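Tollen Robot Open Day

The Tollen Robot Open Day is a yearly event at the Loureiro workshop in Pokden, held on a Saturday in October. It's open to anybody who wants to come in and watch robot arms do small household jobs. I've written most of the pages on this wiki about Pokden's local fairs, and I went to this one in person, so expect a bit more of me in the article than usual (the talk page says that's fine as long as I sign it off as a visit report).

Background

Tollen started as an evening class in basic electronics and drifted into robots when the class got its hands on its first pair of arms. The open day came later. The first one was just a door propped open and a handwritten sign, and people wandered in on their way back from the market. These days there's a sign-in sheet, and the last one I attended closed with 261 names on it, which is a lot of folks for a workshop with one coffee machine!

The event has no entry fee. Doors open at ten in the morning and the last demonstration starts at four.

The sorting demonstration

The best-known part of the day is the brick sorting. Two arms work side by side at one table, and the job is to get toy building bricks into a divided bin, red in one compartment and blue in the other. It sounds like nothing much until you've stood there for half an hour with your coat still on, rooting for a brick.

The bricks go down in a loose jumble, reds and blues mixed, at all sorts of angles. Square ones, long ones, pieces that look like two bricks stuck together. A person would scoop up a handful and pick through it. The arms take them one at a time, with two fingers closing from the sides, so how a brick is lying matters a great deal – a long one sitting at a slant needs the whole wrist to turn before the fingers can get a decent hold on it.
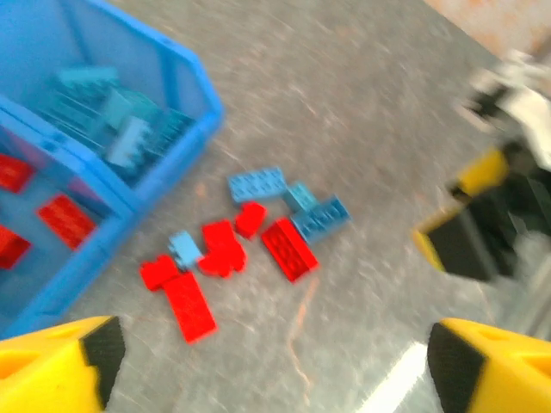 Oksel commented under an earlier version of this page that the sorting by color is the easy bit, and that the thing to watch is what an arm does when two bricks are touching. I went back and watched for that on the afternoon runs, and I'd agree. On one run an arm nudged a pair apart first and then went in for the nearer brick. On another it tried to take both, dropped both, and got a big sympathetic groan from the room.

A full run uses 100 bricks, tipped out a few at a time by whoever is hosting. Blues come in more than one shade, and lighter and darker ones all go in the same compartment. A kid near me thought this was cheating and said so, loudly, and I have to say I could see the point.

The table

The arms are bolted to a metal rail along the front edge of the table, with the bin set toward the back, so both of them have to reach away from the audience to drop anything in. There are walls on the other three sides, done in pale pink wallpaper with a little orange flower print. I'm told the paper was left over from somebody's spare bedroom. It's oddly cozy and I liked it a lot more than the plain white panels they had before (see Birketti panels, below).

Visitors stand on the rail side. If you're short, get there early, or go for the step at the left end, which is the best spot in the house for seeing the fingers open and close.
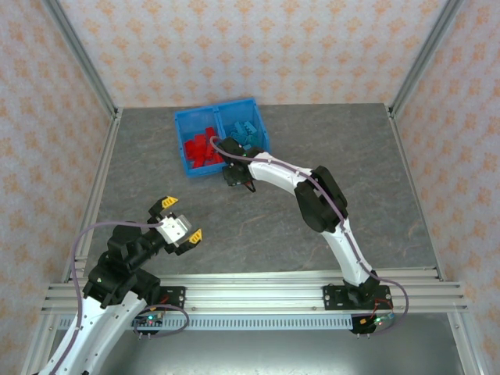 Pokden Local Wiki · Fairs and open days · 4 min read

Running order

There were 3 sorting runs on the day I visited, at eleven, one and four. Between them the hosts took questions and let people try moving an arm by hand on a separate bench. That bench had the longest line of the day by far. I waited through it twice (no shame) and found the arm lighter than I'd guessed but much fussier to aim. My first go put a brick neatly on the floor.

The one o'clock run is the one to skip if you don't like crowds. The four o'clock was my favorite: people had thinned out, the hosts were chattier, and someone had started a tally on the whiteboard for dropped bricks.

Birketti panels

Older reports of the event mention the Birketti panels, a set of white boards that used to stand around the table. They wobbled when the door opened, and one came down during a run, so they were retired. Two of them are now shelves in the Loureiro storeroom.

Getting there

The workshop is on the lane behind the Pokden bus station, through the green gate. Parking is hopeless on market days. There's a ramp on the left side of the building, and the restroom is past the storeroom.

See also

Pokden market
Loureiro workshop
Tollen evening classes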